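Pidico Recalls Peanut Butter Baking Chips Over Undeclared Milk

Pidico is recalling one of its peanut butter baking chips after milk was found in bags whose labels do not list it, the company said in a notice posted in January.

The recall covers the 10-ounce resealable bags sold under the Pidico Pantry name. They were shipped to grocery stores and to bulk food shops, including the Hurkitz stores in Midstead. Other flavors in the line are not affected, and neither are the large boxes sold to bakeries.

People who are allergic to milk, or who are highly sensitive to it, could have a serious reaction if they eat the chips. The company said it had received 2 reports of reactions, both mild. Neither person needed to stay in the hospital.

The chips are sold as dairy-free and are popular with home bakers who make protein bars, no-bake cookies and granola without butter or milk powder. They are often used in place of milk chocolate chips because they hold their shape at room temperature and melt smoothly in a double boiler.

According to the notice, the problem began when a batch of the regular peanut butter chips, which are made with whey, was sent to the wrong packing line. The two products look nearly the same once they are out of the mixer. A worker noticed the mistake when the count of empty bags did not match the count on the order, and the line was stopped. By then 43 cases had already left the warehouse.

Shoppers can check the lot code printed in black on the back of the bag, just under the zipper. Recalled bags have a code that starts with PB5 and ends in the letter M. Bags with any other code can be used as normal.

Anyone who moved the chips to a jar or canister and no longer has the bag should throw them out if someone in the home has a milk allergy. The same goes for cookies, bars or dough made with them, including dough kept in the freezer. Baking does not make the milk protein safe for a person with an allergy.

Hurkitz said it had cleared the bags from its shelves and emptied the self-serve bins at 3 of its stores, where the chips were sold by the pound. The bins were washed and refilled from a different lot. Customers who bought from a bin can bring back what is left for a full refund, and a receipt is not needed. Returns go to the service desk, which closes at 9 p.m.

Bags bought elsewhere can be returned to the store or reported through the form on the Pidico website. The company is asking for a photo of the lot code and will mail a check for the purchase price. It said payment should take up to 5 weeks.

Pidico makes baking chips, nut butters and powdered sugar blends at its plant outside Midstead. Since the mix-up, it has put the dairy-free chips on a separate line and changed the color of the bins used to carry them. Each batch is now tested for milk before it is bagged, with a second test after packing.
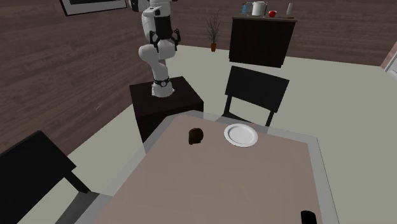 A robotic arm and a dining table in a computer rendering.

The company expects new bags to be in stores by March. They will have a green stripe across the top so shoppers can tell them from the older stock. The recipe and the price will stay the same.

Bakers who need a substitute before then can chop up a dairy-free chocolate bar and use the same amount by weight. Carob chips also work in most cookie and bar recipes, though some brands contain milk and the label should be read first. Sunflower butter chips from Bragança, a small brand carried by Hurkitz, are made without milk or peanuts and are not part of the recall. They are softer than the Pidico chips and should be chilled before they are stirred into a warm dough.

Anyone who has eaten the recalled chips and has hives, swelling or trouble breathing should get medical help right away.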